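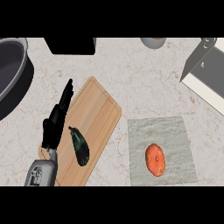

## Section 3: What we would buy, and in what order

When we started this project back in February we thought the arm would be the hard thing to pay for, and we spent a good long while (probably too long, looking back) arguing over it. In the end the gripper gave us far more grief. We settled on kitchen tasks in simulation first, with one arm, a cutting board, an eggplant and a towel, so that we could work out what we needed before spending any of the department's money.

We priced 2 grippers:

| Supplier | Model | Price |
|---|---|---|
| Visser | narrow finger | $868 |
| Stellham | wide finger | $1121 |

The Visser is our favourite, and we'd be very happy with it! The Stellham opens wider, but our list is mostly vegetables and small dishes, so we couldn't really justify the extra. Bradcombe never sent a quote, although we did ask them twice.

The other big item is the workbench, which Cavon will sell us for $597 with the mounting plate included. That brings the Visser option to $1465 before tax and shipping. We haven't budgeted for spare fingertips yet, and we'd like some advice on how many to order.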